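Questions people ask me about the Ukdale sourdough mornings

Do I need to bring my own starter?
Nope! I keep a big tub going and everyone takes a jar home. If you've already got one that you love, bring it along and we'll bake with it.

How many people come?
I cap it at 16, and in March we filled up in 2 days, so please don't wait too long.

I've never baked anything. Is that OK?
Totally fine. Hawi Birhane came to her first one having only ever made toast (her words), and now she helps me run the shaping table.

Which flour do you use?
Plain bread flour from Nikness, 800 grams for a two-loaf batch. I've tried fancier stuff and went back - it behaves the same way every week, and I like that.

Can I park nearby?
Yes, in the lot behind the Hustthorpe library. It's free on weekends.

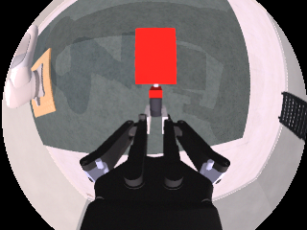
What if I have to cancel?
Just email me by Thursday and I'll move you to the next date. After that I've already fed the starter for you, so I keep the deposit - sorry!

Do you do gift cards?
I do. Ask me or Gayan Pathirana at the front desk and we'll write one out for you.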